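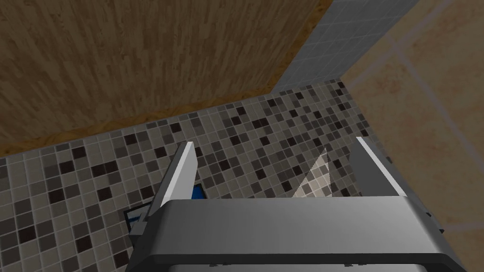

Every spring my brother-in-law Pirmin sends me a video of a robot folding a shirt, and every spring I ask him how long the shirt took. This May he sent one from a company called Hinodmont, and it wasn't a shirt this time, it was clearing up a kitchen. "Four years," he wrote. "You'll have one in 4 years and you'll stop complaining."

So I spent a Wednesday evening reading everything Hinodmont has put out about its Lulel system, and I'm still complaining.

The big claim is 565 household chores "learned." That number is in very large type. You have to go a good way down to find out that learned means learned in simulation, in kitchens and bathrooms that exist on a computer. The tiles are computer tiles. The wood is a pattern of wood. I have nothing against this. Pilots train in simulators and I get on planes. But pilots also fly the plane before anyone sells me a seat.

And what counts as a chore? I went through the list. "Move cup left" is one. "Move cup right" is another. If I counted that way I'd have done a few hundred chores before breakfast and my wife would like a word.

I fixed commercial dishwashers for most of my working life, so I have opinions on what goes wrong when a machine meets a kitchen. It's almost never the thing the engineers worried about. It's the label that comes off in the water and wraps itself around something. It's the clear plastic lid lying on a steel counter that even I can't see without my glasses. Grease. A floor that slopes toward the drain, in a building where everyone swears the floor is level. I looked for grease in the Hinodmont material and there isn't any mention of it.

Two flat fingers can do more than I would have guessed, I'll give them that. Alois Hauser, who I worked with for years and who now looks after a packing line, told me the grippers on his line are very good at picking up the same box all day. Then a new supplier changed the tape on the box and they lost the better part of a shift. He likes the machines, by the way. He just keeps a person standing next to them.

That's the part I can't get past for home use. At the plant there's somebody like Alois. In my kitchen there's me, and if I have to stand there and watch it pick up a fork, I may as well pick up the fork.

Pirmin says the same was said about washing machines. Maybe, but a washing machine is a drum in a box. It makes you bring the clothes to it and sort them, and you still have to take them out and hang them up. The dishwasher is the same deal. We did the clever half and the machine did the boring half, and that arrangement has worked nicely. Lulel is supposed to do the clever half.

What would change my mind: one real kitchen, a family's, after dinner, filmed at normal speed with no cuts. It can take 40 minutes. I don't mind slow. I'd like to see what it does with a wet sponge and a bag of onions with a hole in it, and I'd like to know who was in the next room with a controller. Put the failures in too. If it drops 7 glasses, tell me 7.

Pirmin has bet me a dinner on it. I've told him he's cooking, and he's washing up.

Shared 7 times

4 comments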